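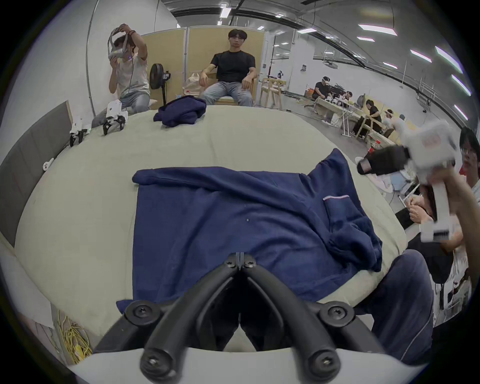
Um polar azul-marinho com uma manga já dobrada na diagonal.

Quando cheguei à Kurnia, em Keduldale, levava na mala uma camisola amarrotada e a esperança de que ninguém reparasse. O Rónán Foley reparou em dois segundos. "Isso foi enrolado, não foi?", perguntou, a rir. Foi, pois!

O Rónán ensina a dobrar roupa há anos, quase sempre a dois com o Myroslav Boiko, e eu queria perceber porque é que as minhas gavetas nunca fecham. Ele começou logo pelo polar, que considera a peça mais teimosa do armário. "Uma T-shirt perdoa tudo. O polar tem volume, tem memória, e se deixas as mangas para o fim ficas com uma almofada."

Então as mangas vão primeiro? "Primeiro, sempre. Atravessas uma sobre o peito, alisas com a palma da mão, depois a outra. Só aí é que pensas na bainha." O Myroslav não concorda totalmente (já percebi que discordam em quase tudo e que se divertem imenso com isso). Prefere dobrar o corpo ao meio ao comprido e deitar as duas mangas juntas por cima. "Fica menos bonito, mas cabe melhor na mala", defendeu ele. "O Rónán dobra para a prateleira, eu dobro para viajar."

Perguntei-lhes pelos bolsos, que são a minha desgraça. "Fecha-se o fecho, se houver, e vira-se o bolso para fora", explicou o Rónán. "Quem o esconde lá dentro fica com um alto no meio."
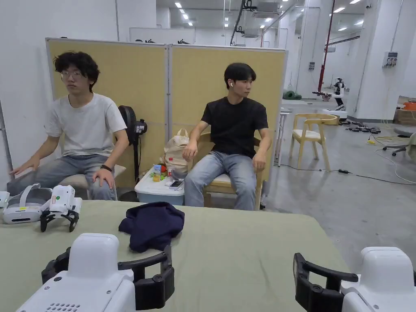 Tempo de leitura: 2 minutos

E quando a peça acaba num monte em cima da mesa? Eu, confesso, desisto e meto-a assim na gaveta – o Myroslav abanou a cabeça. "Sacode, estende outra vez e recomeça. Emendar uma dobra torta leva mais tempo." Também me garantiu que um pano por baixo ajuda, desde que esteja bem esticado. Em casa usa uma toalha velha.

O Rónán diz que em agosto dobrou 57 polares para a loja da Trurkham e que no fim já sonhava com mangas. Eu cheguei a casa e dobrei três. O terceiro até ficou direito, mas a gaveta continua sem fechar.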